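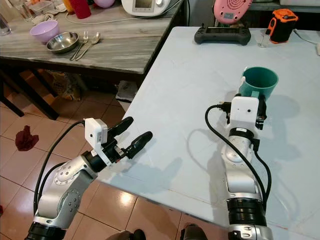
About Akorum

Akorum fits and repairs kitchens in Trutitz and the villages nearby. Marietjie Mkhize started the business after several years of hanging doors and cutting worktops for other firms. Lamai Intarasuk joined her the following May and now does most of the drawings and all of the ordering.

We are a team of 8. Everyone who comes to your house is on our own payroll, apart from the gas engineer and, on bigger jobs, a plasterer.

What we do

Most of our work is replacing worktops, doors and sinks in kitchens where the cabinets are still sound. We also fit complete kitchens, move sockets and pipework, and lay floor tiles. We do not do extensions or take out structural walls, but we can work alongside your builder if you have one.

We make two ranges of doors in our own workshop. Sanna is a plain flat door, painted. Satine has a narrow frame and costs a little more. Both come in any colour you can give us a paint code for. If you would like doors from another maker we will fit those too, though we ask to see one before we quote.
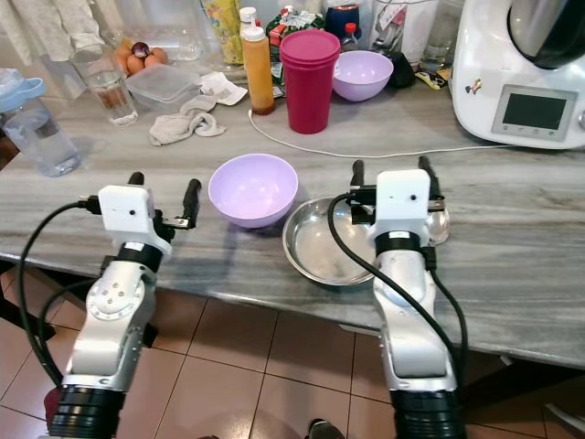

Grey and white marbled worktop.

How a job runs

Lamai visits to measure up and sends a written price. Once you agree it we take a deposit and order materials. A worktop swap usually takes 2 days on site. A full kitchen takes longer — ask us for a date before you book anything else around it. We start at 8 in the morning and clear up before we leave.

The balance is due when you have checked the work and signed the sheet.

Last year we finished 427 jobs, large and small. More than 100 of them were repairs: dropped hinges, swollen end panels, drawers that no longer shut. We are happy to come out for small things like these, and there is no call-out charge inside Trutitz.

The workshop is open to visitors in the mornings. Please ring first.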